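**Call for participants: can a machine do the small jobs yet?**

Gelska is looking for 20 people who assemble, pack, sort or repair things for a living, or who do most of the chores at home. We want you to judge how well robots handle the same kind of work. Sessions run through July at our Irport workshop.

There is plenty of talk about robots folding the washing and stacking the shelves. We would like opinions from people who know what a decent job looks like. Some tasks are household ones, such as laying a table or pairing socks. Others come from the shop floor, and most of those involve small parts: picking up a peg, turning it the right way, putting it in a hole that fits it. 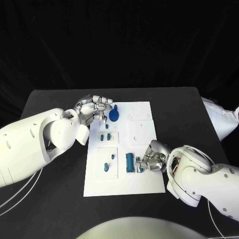
You will do each task yourself first, at your own pace. Then you will watch a robot attempt it and mark the result on a short form. We ask whether you would accept the work from a new starter, and whether you would leave the machine alone with it. "No" is a perfectly useful answer - we get it often.

**What it involves**

- One visit of almost 4 hours, with a break and lunch
- 2 short phone calls afterwards, on days that suit you
- Morning visits start at 9.30

**Who can apply**

You must be 18 or over and comfortable using both hands for fiddly work. Reading glasses are fine. You don't need to know anything about robots or computers, and we would like at least half the group to have never worked near one. Staff of Abreu, who supply our test parts, can't take part.

We pay for your time and your travel. Both are paid by bank transfer after the second call.

**How to apply**

Write to Leire Montoya at Gelska, quoting reference 1529. Tell us what work you do, or used to do, and which chore you would hand over first. Questions about access, parking or the bus from Geremari should go to Deolinda Seixas at the same address.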